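Griruvura (software)

Griruvura is a commercial simulation package for rehearsing tabletop pick-and-place tasks with a robot arm. It is sold by Veltent, a firm based in Ukis, and is offered as a yearly subscription or as a hosted service. The package supplies furnished rooms, household objects and a scoring tool. Veltent markets it as a replacement for much of the bench work that normally comes before a robot is put to use, a claim that outside reviewers have questioned.

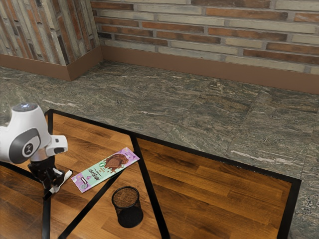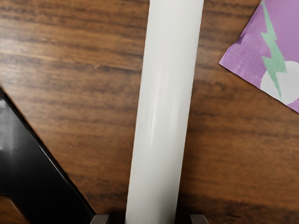 Two rendered views from Griruvura. First, the arm with its gripper open beside a candy bar package; second, the gray fingertips on either side of a white cylinder, with part of a purple packet at upper right.

Contents

The standard edition includes 433 objects, most of them groceries, desk supplies and small containers. Wrappers and packets carry printed artwork, and room surfaces such as wood, brick and stone can be swapped from a menu. Veltent's catalog gives a higher total of 2,302 "assets." That number counts every color and texture variant as a separate item, a practice the catalog mentions only in a footnote.

Tasks are written as short text instructions paired with a starting layout. A run is scored as a pass or a fail according to where the object ends up. There is no partial credit, and the scoring tool does not record whether an object was dropped and picked up again along the way.

Camera views can be set to look across the whole table or close in on the fingertips. The close view is included in the base price. Saving both views from the same run requires the hosted service.

History

Development began under the working name Thái, which still appears in some configuration files and error messages. Early builds had one room and no soft objects. The commercial release followed in September, with eight rooms, and Veltent has since changed the license terms twice. Buyers of the first release were moved to the subscription plan when their original support period ended.

Performance claims

Veltent's sales material states that a control program tuned on 2,000 simulated runs will be "bench ready." The firm has not published the tasks used to reach that figure, the arm they were tested on, or the number of failures. The phrase itself is not defined in the license or the manual.

Roksolana Romaniuk, who leads product work at Veltent, has defended the wording as a description of typical customer results. Asked for those results, the company provided a summary chart with no scale on its vertical axis.

Reception

The most detailed independent review is by Tamara Chornovol, dated 2024-06-19. Chornovol praised the lighting and the wood and stone finishes, and found installation easier than expected. She was much less impressed by contact behavior. In her trials, candy wrappers and snack packets acted as stiff blocks when squeezed, whatever their surface looked like, and round objects stayed put on tilted surfaces where real ones would have rolled. She concluded that a good score in Griruvura "tells you the arm went to the right place" and very little about whether it could hold what it found there.

The review also objected to the way layouts are generated. Objects are spread out with wide gaps between them by default, which makes approach paths easy to plan. A clutter setting exists, but Chornovol reported that it mostly added items near the edges of the table and left the target clear.

Veltent replied that a revised contact model was in preparation and gave no release date. Reviewers have generally treated the package as useful for checking reach and camera placement, and have advised buyers to ask for a trial on their own objects before signing a yearly contract.

Licensing

The subscription covers a single workstation. Recorded runs may be kept after it lapses, but they are stored in a format that only Griruvura opens. An export tool is sold separately.

See also

Robot simulation
Pick-and-place
Grasp planning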